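Filali Facilities Helpdesk
Ticket: Break room, second floor – glass table, sticky patches and drinks left out
Raised by: Zineb Slaoui
Assigned to: Kyung-tae Sun
Category: Kitchens and shared areas
Priority: Low
Status: Closed

Zineb Slaoui, 09:20
The glass table in the second floor break room is sticky again. I wiped it yesterday afternoon with a damp cloth and it was fine when I went home. This morning there is a tacky patch near the window end and a smaller one by the wall. My notebook stuck to it and left some of its cover behind. There is also a smell, a bit sour, mostly when you first open the door.

The table is covered in drinks cartons and bottles and I can't tell which ones are finished with. Could someone clear it and find out where the stickiness is coming from?

Kyung-tae Sun, 09:45
Thanks. A few questions before I come up.
Is the patch clear or white once it dries?
Is anything under the table wet?
Has anyone used the spray from the cupboard on it? The Candar one leaves a film on glass if it isn't rinsed off, and we had the same complaint from the first floor in September.

Zineb Slaoui, 10:05
Clear by the window, whitish by the wall. The floor is dry. I used water only, but I can't speak for anyone else. The Candar bottle was out on the draining board this morning, so somebody has had it.

Kyung-tae Sun, 11:30
Been up. Notes so far.

Went through the table one item at a time. Milk and juice cartons both get left on it, along with plastic bottles and bits of paper, so anything that drips goes straight on to the glass and sits there under the rest.

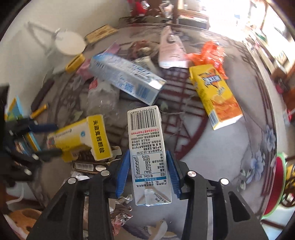

The small 200 ml milks are long life, so an unopened one is fine out of the fridge. Once the straw has been in, it isn't. Please don't put opened ones back with the full ones. I shook each carton, put the full ones to one side and took the others to the sink. Two of the milks had been opened and were leaking slowly at the straw hole. That accounts for the smell and probably the white patch.

Cleaned the wall end with warm water and washing-up liquid, then dried it. Patch gone.

The window end did not shift with the same treatment. Left a wet cloth on it while I did the sink.

Kyung-tae Sun, 12:10
Window end still tacky after the cloth. Tried white vinegar and water, half and half, and rinsed twice. Better, but there is still some drag if you run a finger across it. I think this is spray film with juice dried on top. Will leave it to dry fully and check after lunch. Please keep things off that end until then.

Zineb Slaoui, 13:40
Someone has put their lunch on it. I have moved it to the worktop.

Kyung-tae Sun, 14:15
Checked again. Slight film left. Went over it with the Flotari glass cloth, dry, and it came up clean. A sheet of paper slides off without catching.

Other things done while I was there:
Full cartons moved to the shelf over the kettle, milk on the left and juice on the right.
Empties rinsed, flattened and put in recycling. The bin was full, so I changed the bag.
Candar spray moved to the cleaning cupboard downstairs.
Plastic tray put on the table for open drinks. It came from the old Patden stock and is a bit scratched, but it doesn't leak.

Leaving this open overnight.

Zineb Slaoui, 08:55
Looks fine this morning. No smell, not sticky at either end. There was one open juice, and it was in the tray. Could we have a second tray for the window end? People sitting there won't reach over.

Kyung-tae Sun, 09:30
Second tray is up there now. Same sort, same scratches. Closing this – reopen it if the patch comes back.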